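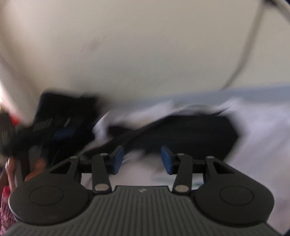 Hekerow Community Chorus
Progress report to the Gurine Fund, December 19, 2018
Prepared by Adesuwa Oyewole, music director

What a fall it has been! The November concert went ahead as planned at Priltis Hall, and both performances were close to full. Ticket income came to $1,601, which goes straight into the sheet music budget you asked us to build up.

The big piece on the program was the Ristić setting of three harvest songs. I'll admit I was nervous in September – the alto line in the second song sits very low and the words come fast – but the section worked at it week after week, and on the night they sang it with real swing. A man in the lobby asked me where he could buy a recording. (We don't have one yet, but see below.)

New singers
Your grant let us drop the joining fee for the season, and 20 new people signed up. Most of them are tenors and basses, so for the first time in years we can divide the men's parts without begging anyone to switch. Two of the newcomers had never read music before. They come early for the sight-singing half hour and are already holding their own in the rounds.

Spending
Accompanist fees and hall rental are on budget. Music purchase ran a little over after we replaced the worn-out folk song sets, and I would like to move the unused printing money across to cover it, if you agree.

Next
Rehearsals for the spring program start in January with a batch of shape-note hymns and two spirituals. We also hope to record the harvest songs while they are still fresh – the singers keep asking! I'll send the recording quote with the next report.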